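Neighborhood Tasters Wanted for the Grevham Community Cookbook

We're putting together a cookbook of home recipes from all over Grevham, and we need people to cook from it before it goes to print. If you like trying new dishes and you don't mind telling us when the soup came out bland, please read on!

The recipes have been coming in since spring – handwritten cards, phone pictures of stained notebook pages, one that was dictated over the phone while the pie was in the oven. They're wonderful. They are also full of lines like "bake until done" and "add flour until it feels right," and that's where you come in.

What you'd be doing

Each tester gets 5 recipes over the season, sent by email or left for pickup at the Drestar branch library, whichever you like. You cook each one at home, in your own kitchen, with your own pots. Then you fill out a short form. How long did it really take? Was any step confusing? Did it feed as many people as it said it would? Would you make it again?

We'd love for you to follow the recipe exactly as written the first time, even if your hands are itching to add garlic. If you want to make it a second time your way, go for it, and write down what you changed. Some of the best notes in our first small round came from those second tries (the lemon bars are so much better with less sugar).

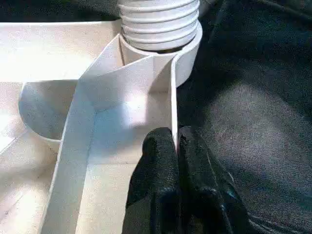

You don't have to be a good cook. We mean that! We have plenty of confident cooks already and we're short on people who are just learning, people who cook for one, and people with tiny kitchens or only a hot plate and a toaster oven. If a recipe trips you up, we want to know exactly where. Teens are welcome too, with an adult in the house who has agreed to it.

We'd also be very happy to hear from anyone who cooks without dairy, wheat, or meat. There's a whole chapter of beans and greens waiting, plus a stack of breads from families on the Dow Street side of town that look amazing and scare us a little. Please list any allergies when you write, and we'll match you with recipes that suit you.

What you get

Grocery costs are covered up to 17 dollars a recipe. Keep your receipts and send them in with the form. Every tester gets a free copy of the book and their name in the back, unless you'd like to stay out of it. There's no pay beyond that.

And there's the supper. In September all the testers and recipe givers get together at Fundaletti Hall, everybody brings one dish from the book, and we eat until we can't. Doors open at 5 p.m. Bring your family.

How much time it takes

Most people spend around 4 hours a month on this, counting the shopping. You can take a month off if life gets busy, just tell us so we can pass your recipe along.

How to sign up

Send us a note with your name, a phone number or email, what kind of stove or oven you have, and one dish you love to eat. No résumé, no cooking samples. Paper sign-up sheets are at the library front desk – drop yours in the blue box. We have room for 27 testers and will keep a waiting list after that.

Still have a recipe you meant to send in? The dessert chapter is full, but we're taking soups, pickles, and anything for breakfast through the end of the month.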